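The lock on the shed door

Every January the Skistier allotment newsletter tells us to buy a better lock, and every January I wonder who it is meant to help.
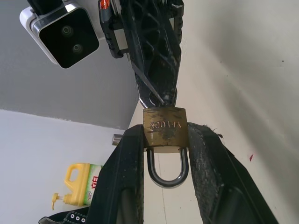

Nathalie Segers wrote back to my last column to say that I was being careless with other people's property, that a decent padlock costs less than a spade, and that anyone who leaves a shed open has no business complaining afterwards. She has a point about the spade. I am less sure about the rest.

My own shed has a door held on by two hinges, each fixed with short screws into soft wood. You could put a bank vault's lock on the front of it and a teenager with a screwdriver would be in before the kettle boiled. I said this at the Flonmont site meeting and was told that a lock is a deterrent. Perhaps it is. The word gets used whenever people would like something to work and have no means of finding out. A shed that wasn't broken into proves the lock was good, and a shed that was broken into proves the lock wasn't good enough. I can't think of a result that would make anyone say, well, perhaps we should stop buying these.

Meanwhile the prices climb. Khalaf, the garden shop by the ring road, now has a model at 71 pounds, in a box that promises peace of mind. I have 28 pounds' worth of tools in my shed, and that is being kind to the rake.

What bothers me more is how the advice has spread. We used to lend things. If you wanted the long loppers you went to plot 3 and took them, and they came back by the weekend, usually cleaner. Then came the letters about security, and the gate code, and a rule that the gate code must not be told to visitors, and now you have to ring someone up to borrow a watering can. At Nadton they went further and fenced off the water tank. Estela Cáceres told me she had stopped going on weekday mornings, having twice been asked by strangers to prove she rented a plot there.

I'm not arguing for leaving everything open. People do steal, and it is miserable when they do – I lost a good fork that way and I still look for it in other people's beds. But I'd like the newsletter to print, just once, how many sheds were entered in the year before all this began and how many since. I have asked for those figures twice. The second reply told me where to buy hasps.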